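Print this page | E-mail to a friend

Open Day at the Narness Storage and Organizing Center

The Narness center opens its doors to the public once a year, in August, and this was my first time going. Admission was $4, and parking was free in the field across from the Zistdale feed store. I got there a little after 10 in the morning and the line at the gate took a few minutes.

The building used to be a cannery. It sits at 981 Lashari Road, on the river side, and the old loading dock is now the front entrance. Inside, the main hall has been divided into display rooms with low walls, so you can hear people talking in the next one over. Each room is set up as part of a house. Visitors are allowed to open drawers and take things off shelves as long as they put them back.

The pantry room was the busiest. It has deep shelves on one side and narrow ones on the other, and a sign asks you to find a can of tomatoes on each. I found mine faster on the narrow side. The laundry room next to it was small, and we had to wait for a family to come out before going in.

I spent more time in the workshop, where there was a talk at 11 on hanging things from rails. The main advice was to put up the rail first and live with it for a month before buying anything to hang on it. Handouts were 80 cents each to cover printing. Mine has a table of hook sizes on the back that I have already used.

Lunch was soup and bread in the old boiler room. The soup was lentil and there was plenty of it. Coffee ran out before noon and somebody went to town for more.

After lunch I went through the rooms set up for small spaces, which use the upper part of the walls a good deal. This was closest to what I had come for, as our bathroom at home has no closet and everything ends up beside the sink.
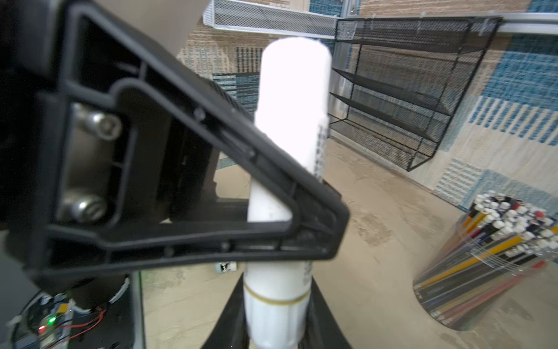 Photo: Voltlow Newsletter

The white wire mesh basket up near the ceiling is the sort I would use for spare towels. I liked the black mesh organizer on the silver rail better for daily things, and it would be easier for me to reach. An upright bottle or tube like the white one could go in an organizer of that kind if the shelf were deep enough. Measure your tallest bottle before you shop.

The shop by the exit sells hooks, rails and bins. I bought 12 hooks and a short rail. The center closes to visitors at 4, and the road out is slow after that.

Comments

Went the year before last and the talk was on drawers. Sorry I missed the rails one. Do they let you take an extra handout?

I bought one of their rails and it has held up fine in a rental. Use the longer screws.

Is the boiler room reachable without stairs? My mother would like to go next August.

There is a ramp on the river side. Ask at the gate and they will open it.

Print this page | E-mail to a friend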